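The Night Ferry to Vemell
by Moushumi Jayawardena

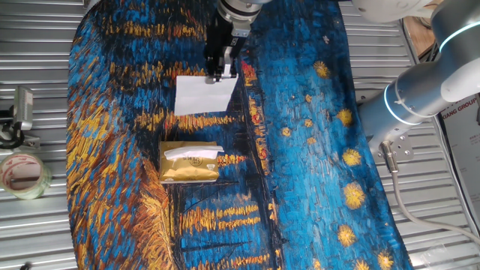 Blue water, gold light: a printed mat after Van Gogh's night on the Rhône.

The last ferry out of Stimthorpe left when the captain had finished his soup, and everybody who used it knew this and planned their evenings accordingly. Ada Lyons had used it for 29 years, first with a husband, then with a husband and a dog, and lately with a canvas bag that held her library books and whatever had been marked down at the bakery.

She liked the bench at the stern, the one with the missing slat, where you could watch the lamps of the town lay themselves down on the river in long wobbling stripes. Her husband used to say that if you could roll those stripes up and carry them home, you'd never pay another electric bill. He said it nearly every crossing. She had told him once, somewhere near the middle of the marriage, that she had heard it 400 times, and he had looked so pleased at the number that she never complained again.

That February night there was a boy on her bench. He was maybe eleven, in a coat meant for someone bigger, and he had a shoebox on his knees with a string around it.

"Is that seat spoken for?" she asked, meaning the half of it he wasn't on.

He moved over. They listened to the engine cough and catch, and the dock slid backward, and the gangway man waved at them the way he waved at everyone, with his hat.

"I'm going to my aunt's," the boy said after a while. "In Vemell. She has a house with stairs on the outside."

"The green one? Past the feed store?"

"I don't know. I've never been."

Ada knew the green house, and she knew the aunt, a big laughing woman who sang in church half a beat ahead of the organ and always sent you home with jam. She told him so, and then (since it's a long crossing, and he seemed to be listening) she told him about the flood year, when the water came up to the third outside stair and the aunt had tied a rowboat to her own railing and gone shopping in it.

The boy laughed. Then he undid the string and showed her what was in the box, which was buttons. Coat buttons, shirt buttons, a brass one with an anchor.

"They were my grandpa's," he said. "There's supposed to be 1,000 but I only get to 55 and then I lose my place."

"Well," said Ada, "we have until the Terkthorpe light."

So they tipped them out by handfuls onto her open library book and counted, with the wind pulling at the pages and the lamps stretching out behind them, gold and then thinner gold. They lost their place at 212, when the horn went, and had to start over, and neither of them minded very much.

On the Vemell side a woman was already singing out somebody's name from the end of the dock, a little ahead of the boat.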